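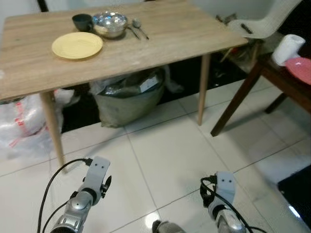
Is the Altlow a sensible table for a kitchen that has to serve for meals and for work as well?

For two to four people it is, provided the floor is reasonably level and the buyer accepts a surface that needs a wipe soon after a spill. Households that regularly seat six should look at the longer version or at a different table.

Altlow dining table, reviewed by Lionel Mapplebeck, December 2023

The Altlow is sold by Vainio in two lengths. The one tested is the shorter, at 1,671 mm. The longer is 2,000 mm and uses the same legs and the same fixings. The shorter table costs £849 delivered and weighs 38 kg assembled. Both come in a light oak tone or a darker one. I bought the light one and have used it daily through the autumn.

Assembly

The top arrives in one carton and the legs in a second. Each leg is held by two bolts through a steel corner plate, and a hex key is supplied. The key is too short to give much leverage, and I changed to a ratchet with a bit of the correct size after the first leg. The threaded inserts were clean and all eight bolts started by hand.

The instructions say to tighten each leg fully before moving on to the next. I found it better to leave all four slightly slack, turn the table over, let it settle and then tighten. The first method left a small rock across one diagonal. The second removed it. Turning the table over is a job for two people, as there is nothing convenient to grip at the long sides.

The bolts wanted a further quarter turn after a fortnight. They have not moved again.

Stability

The legs are slender and tapered, and I expected more sway than there is. Kneading dough at one end produces a slight movement along the length and almost none across the width. Writing at the table while somebody else cuts bread is possible without annoyance. A clamp-on pasta machine held well on the long edge, with a folded cloth under the jaw.

My floor is white tile, which is a fair test of any table foot. The Altlow has fixed felt pads with no height adjustment. On tile the pads slide easily, so the table can be pulled out for cleaning by one person, but it will also creep if leaned on. I replaced the felt with thin rubber discs from an Akel multipack and the creeping stopped. Adjustable feet would have been better, and at this price they should be included.

Surface

The grain is pale, with faint darker streaks running lengthways. It is a quiet pattern and it does not compete with what is put on it. A yellow plate or a steel bowl stands out clearly, which sounds trivial but makes small cutlery easy to find when clearing up.

Heat resistance is adequate. A mug of tea left for ten minutes made no mark. A casserole straight from the oven was placed on a trivet and I did not try it without one. Vainio's leaflet advises against hot pans on the bare surface.

Staining is less good. Turmeric left overnight gave a mark that took three days of ordinary wiping to fade. Red wine and coffee came off within the hour with a damp cloth. Beetroot was somewhere between the two. Steel cutlery dragged across the top leaves a grey line that lifts with washing-up liquid, and I have not yet found a scratch deep enough to catch a fingernail.

I tried Clavuveo surface cleaner on an area near one corner for a month. It left the sheen slightly higher there than elsewhere, visible only when looking along the table towards a window. I have gone back to soap and water.

Space underneath

The legs are at the corners and there is no stretcher, so the floor below is free from end to end. I rate this highly. In a small kitchen the space under the table is storage whether the maker intended it or not, and a big woven sack and a bulky plastic bag will go under the Altlow without anything having to be threaded round a crossbar. The drawback is the usual one — whatever is stored there takes the place of somebody's feet, and has to come out before a meal with guests.

Knee clearance is good. The rail under the top is shallow, and a chair with low arms will pass beneath it. Check taller arms with a tape before ordering.

Seating

The top is 849 mm across, the same number as the price, and wide enough for two place settings opposite each other with serving dishes between them. Four people have proper elbow room. A fifth and sixth can sit at the ends, where the legs come close to the knees.

Faults

One corner plate had a burr on its inner edge, which I filed off. The carton for the top was torn on arrival, without damage to the contents. Vainio answered an email about spare bolts in two days and sent four free of charge.

Verdict

A stable, plain table with a useful clear space below and a surface that is good on heat and wine and poor on turmeric. The fixed feet are the main weakness. I would buy it again at the same length, and would fit the rubber discs before using it.

Rating: four out of five.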